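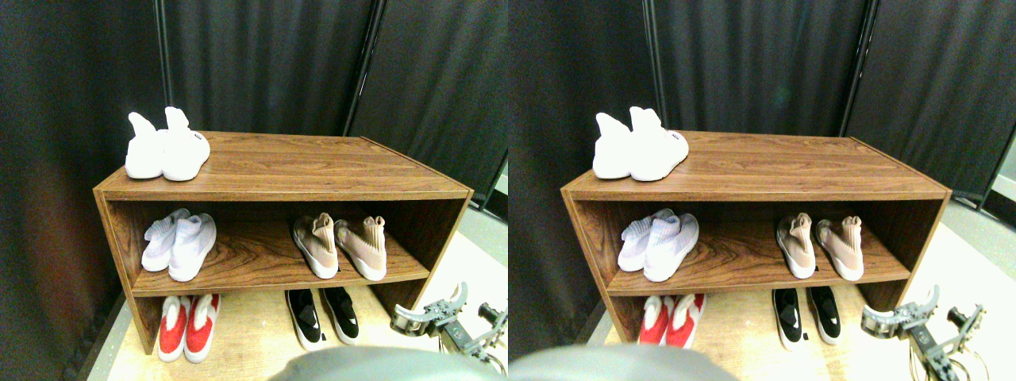

Shoe rack is in. It's the low Dumell one, set against the dark curtains. The box says it holds up to eight pairs. I'm not going to fill it.

Assembly took 22 minutes with the screws sorted first. The sheet that comes with it is all drawings and the side panels are easy to swap by mistake. Check the predrilled holes before you tighten anything.

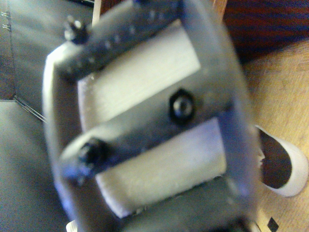 White pads and a hex nut, up close.

White sock sneakers go on top because I wear them most. Lavender and beige knits on the shelf. Red and black underneath, where I can grab them on the way out.

The tall knit collars need headroom. My old Hemcombe rack had two shelves closer together and every collar got bent over. One shelf works better for this kind of shoe. 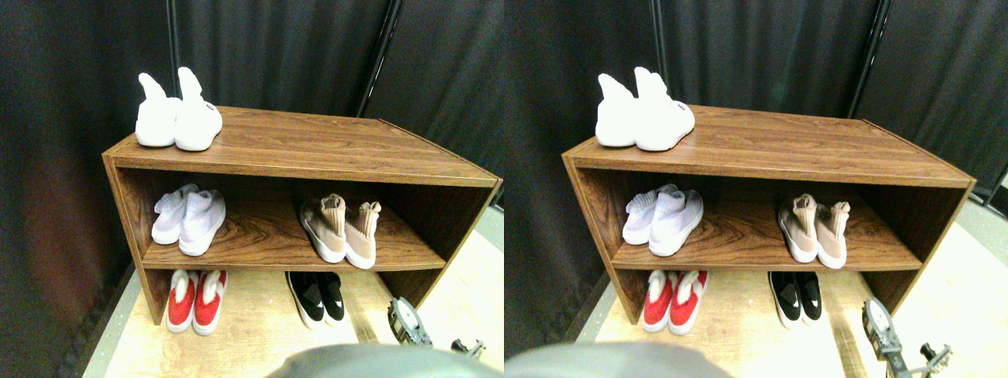 Beige pair with the heels to the front.

Still deciding on toes out or heels out. Heels out is easier to pick up, toes out looks neater.

Boots are staying in the hall closet until October. I'll wipe the top down every two weeks and see how the finish holds up.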